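Siso kitchen helper – trial safety checklist, with our comments
Product under review: Siso arm and base, hired through Wadow on the standard trial plan
Site: staff kitchenette, ground floor
Checked by: Ognjen Krasniqi
Date: 26 March 2026

Filled in during the first supervised session. Items are marked OK, WATCH or FIX. The comments are mine and I've let them run on a bit, as there was plenty to like!
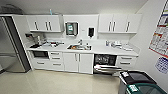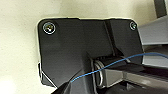
Who can press the emergency stop?
Anyone in the room, at any time, without asking first. The operator does the restart afterwards and writes it in the log.

SECTION A – THE ROOM

A1. Floor clean, dry and free of cords – OK
Smooth floor, and the base rolls on it beautifully. I'd still like the mop-up rule written on the door: if something spills, the arm parks until it's wiped up.

A2. Dishwasher door – WATCH
An open door with the rack out is a shin-catcher for people and an obstacle for the base. Siso's manual says to teach the open and closed positions separately. We did both, and it took less fuss than I expected. Don't leave the rack halfway if you're walking off.

A3. Bins in their marked spot – OK
Keep both bins at the right-hand end. If the cleaners shift them, put them back before you start a run.

A4. Counter sorted before start – WATCH
Clear glass and clear plastic are still hard for it to judge. Move them by hand for now. Wadow tell us an update is due in October, and I'm keen to try it.

A5. Coffee machine off limits – OK
Set as a keep-out zone in Clikbridge. Drawing the zone is lovely and simple – you drag a box over the map and save it. Best bit of the software so far.

A6. Hot water – WATCH
No hot rinsing during the trial. Cold tap only, operator at the sink.

SECTION B – THE ARM AND GRIPPER

B1. Visible screws seated, none proud of the surface – OK
Look and touch, power off. If you find one that has backed out, stop there and ring Wadow. Please don't nip it up yourself, the hire terms are strict about that.

B2. Springs – OK
Look for stretched coils, rust or crumbs. Keep fingers well out of the hinges while you look.

B3. Wiring – WATCH
Any wire that crosses a moving joint gets a check at full reach and again fully folded. It should have slack at both ends of travel and never get pinched. I've asked Wadow whether they can supply a clip or sleeve for exposed runs. Quote came back under part 607, and I'd take it.

B4. Grip force set to the low preset – OK
Preset 3 is the one for cups and light trays. It's gentle, really impressively so.

B5. Finger pads wiped down – OK
Food-safe wipe before and after. Allow the pads to air dry.

SECTION C – STOPPING AND STARTING

C1. Stop button tested from both sides of the room – OK
Quick response each time, with a clear tone. The tone is louder than the dishwasher, which was my worry.

C2. Restart needs a deliberate second press – OK
Good design. It won't carry on by itself when you release the button.

C3. Speed limit – OK
Held at 18 per cent for the trial. Slow to watch, but you can see every move coming and you get a real feel for how it plans its way around a cupboard handle.

C4. Lone use – FIX
The log lets one person sign as both operator and spotter. It needs two names. I've put this to Vukadinović, who look after our Clikbridge account, and they can make the second field compulsory.

SECTION D – PAPERWORK

D1. Risk form on file – OK
D2. Induction sheet signed by everyone on the floor – WATCH
33 people on the list and a few still to sign. I'll chase them.
D3. Wadow service number stuck to the base – OK

RESULT
Fine to continue, supervised, once C4 is sorted. B3 to be looked at again before each session until the sleeve arrives. I'm really pleased with how this kit has been put together, and I'd happily run the next session too.

Signed: O. Krasniqi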